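Lollness Pipetting Volume Records – README

Version 8 of the data card. Last edited Mar 11, 2023 by Elli Laaksonen. Earlier versions are in the history folder and should not be used, for reasons that will become clear.

What this is

A table of 227 volume checks on handheld pipettes, gathered from teaching and service labs that agreed to send us their logbooks. Each row is one check: a pipette was set to a volume, water was dispensed into a vessel on a balance, and somebody wrote down the weight. We turned the weight into a volume and put the two numbers next to each other. There is one file, checks.csv, and one notes file, notes.txt, which is longer than you would expect and worth reading first.

What this is said to be

You may have come here from the Brivbridge summary page, which calls the set "a reliable picture of everyday pipette accuracy." I did not write that and I have asked for it to be changed. The set is a picture of what people wrote down in logbooks. How close that comes to everyday accuracy is a question the data can't settle, and I would be wary of anyone who says it can.

Where the rows come from

Most of the rows were typed in from paper by Aatos Kuusisto. The rest came as spreadsheets from the Lenach teaching labs, where Majdi Haddadin runs the yearly check each September. The two sources do not agree on much. The Lenach sheets give the mean of several weighings and leave out the single values. The paper logs give single weighings and sometimes stop after the first one if it looked good. That is a problem. A person who stops when the number looks good will produce a very nice logbook.

Columns

pipette_id – the label on the pipette as the lab wrote it. Labels get reused after a pipette is retired. Do not assume the same label means the same pipette, even inside one lab.

set_ul – the volume on the dial, in microliters. The two common settings are 100 and 200. Other settings are present but thin.

weight_mg – what the balance showed. If this column is blank, the lab only kept the final volume and we have no way to check their math.

vol_ul – our volume, worked out from weight_mg where we have it, copied from the lab where we don't. The column source_vol says which.

temp_c – water temperature. See below, with low hopes.

operator – a letter code. Codes are local to a lab, so operator B at one site has nothing to do with operator B at another.

passed – what the lab decided. We did not recheck this against any limit. Labs use their own limits and three of them changed theirs partway through without marking the date.

About temperature

Water weighs a little less per milliliter when it is warm, so the weight has to be corrected. The correction is small. It is also the part of the file I trust least. A large share of the paper rows have exactly the same temperature, month after month, and I do not believe in a room that steady. My guess is that the first page was filled in from a thermometer and the rest from the first page. Aatos thinks the building had good climate control. We have left the values as written, and you can pick a side.
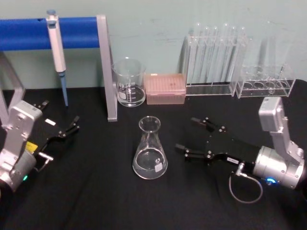

The same goes for evaporation. Only one lab says it used a lidded vessel, and that lab reports slightly higher volumes than the others. It would be easy to make something of that. It is one lab, with one balance, and the difference is smaller than the spread between its own operators.

Things people have tried to show with this file

Eero Pelkonen used version 5 to argue that older pipettes drift low. The trend was there in version 5. It got weaker when we found that one batch had been entered twice, and in the present version I can't tell it from nothing. His reply is in notes.txt and makes some fair points, mainly that the ages were rounded to whole years before we ever saw them. We have since removed the age column. If you want to revive the argument, ask for it, but please read his note and mine together.

A second claim, from a workshop handout, is that new staff pipette as well as experienced staff after one day of practice. The file has no field for experience. I have no idea how they did it.

There is also the Pelkonen correction, named after Eero over his mild objection, which shifts all volumes by a fixed amount per site. It makes the sites agree. Of course it does – it was fitted to make them agree. We do not apply it and I would want to see it work on rows it was not fitted to before using it for anything.

Known errors

Roughly 8 rows have a decimal point in the wrong place and were fixed by hand. The original value is kept in notes.txt for each one. A few others look odd but could be real, and those were left alone. We did not drop outliers. If you do, say so and say how.

Two labs recorded the weight of the vessel along with the water for part of the log, then stopped. We subtracted the vessel weight where it was written down.

Failed checks are rare in the file, and I doubt this reflects the pipettes. Several logbooks have pages where a pipette passed with no earlier failure, yet the margin says "after cleaning." Somewhere there was a first try. It was not logged.

What it might be good for

Teaching people to read a messy logbook. Testing an import script. Comparing how labs write down the same job. I would stop there. It should not be used to choose a pipette, to set a service interval, or to rank the labs, and the labs took part on the understanding that the last of these would not happen.

How to load it

Plain text, comma separated, period for the decimal. Text fields are in double quotes. Missing values are empty, except in the Lenach rows, where a missing temperature is written as 0. Yes, we know. Changing it broke two scripts that other people depend on, so it stays until version 9.

Contact and corrections

Send corrections to Esko Partanen, who took over the files from me and has more patience with spreadsheets. Please include the row number and the page of the logbook if you have it. Corrections without a source go on a list and are not applied. Requests for a scan of the paper logs have to go through the lab that owns them, and two of the labs have so far not answered anyone.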